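Re: [wind-siting] Ferrand turbines, second round

On September 11, 2019, a list member wrote:
> Gerkilo says the Ferrand site is dead in the water until the grid
> study comes back. Has anyone seen a date for it? We lease the
> north parcel and would like to know whether to plant.

Plant. I have been on this list long enough to see 2 grid studies promised for January, and it was a different January each time.

The study covers 174 megawatts, which is what Gerkilo asked for back when Dikitz was still going to build the substation. Dikitz has since gone quiet – their last letter to landowners was mostly about their new logo – and the line through Farier can take 70 as it stands. You don't need an engineer to see the gap, though I gather several have been paid to look at it.

Meanwhile the option payments keep arriving, so read your lease before you get mad at anyone. Ours lets us farm right up to the access road until they give written notice. The clause is on the page after the one everybody signs. If yours has the same wording, a crop in the ground also gets you damages should they turn up with a crane, a sight I would pay to see.

I'll post the study when the utility does. Don't hold dinner.
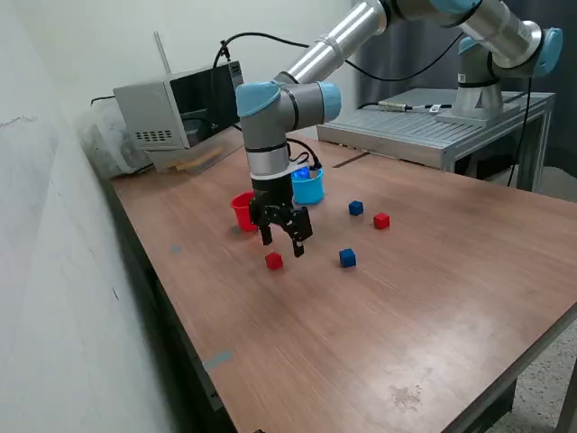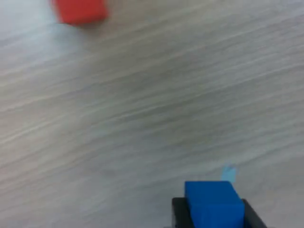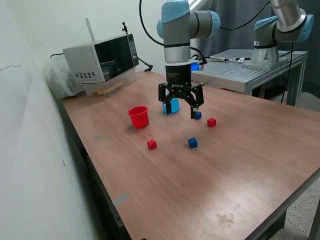 Does planting the parcel put the option payments at risk?

Under our lease, farming has no effect on the payments, and they stop only if one side ends the option in writing.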